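**Asunto:** Re: Parada no comandada de la mano derecha, célula Dunne
**De:** Assunta Rizzi
**Para:** lista de seguridad y mantenimiento, proyecto Kitallow
**Fecha:** 10 de octubre de 2020

Estimados colegas:

Respondo al mensaje de Anum Mohmand, que reproduzco en la parte pertinente:

> Durante la tarea de depositar la manzana en el cubo, la mano derecha perdió la comunicación y quedó con la última consigna de par aplicada. La parada por software no tuvo efecto. El operador cortó la alimentación desde el armario. No hubo daños personales. El registro muestra 820 ms sin tramas antes del primer aviso. Ruego indicaciones antes de reanudar los ensayos.
>
> Anum Mohmand

Agradecemos la rapidez de la notificación. El incidente queda clasificado como fallo de seguridad sin lesiones y los ensayos con movimiento permanecen suspendidos en la célula hasta nuevo aviso.

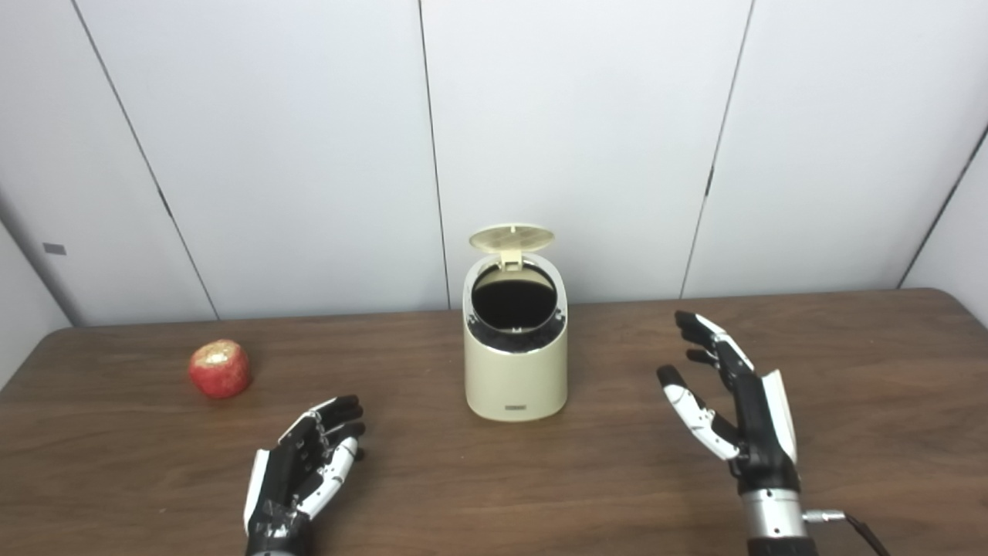
El análisis preliminar apunta al conector de la muñeca derecha. En los registros de septiembre figuran 56 errores de trama en ese canal y ninguno en el izquierdo. El cable sale del lateral de la muñeca y baja en diagonal hacia la derecha, de modo que cualquier giro amplio del antebrazo puede cargar la tracción sobre el propio conector. El fabricante del cableado, Zidell, recomienda sustituir el conjunto a los 4000 ciclos; no consta en la ficha de la célula cuántos lleva el actual.

El segundo punto es, a nuestro juicio, más grave. El controlador Fludomell debía retirar el par a los 82 ms de perder la comunicación y no lo hizo. Hemos solicitado la configuración completa del temporizador de vigilancia - incluida la copia anterior a la última actualización - para determinar si el parámetro fue modificado.

Entretanto, se requiere lo siguiente:

- Mantener el armario sin tensión y señalizado.
- No desmontar el conector antes de la inspección.
- Comprobar el mismo parámetro en las demás células y responder a esta lista con el valor leído.

Atentamente,

Assunta Rizzi
Seguridad de Máquinas, Kitallow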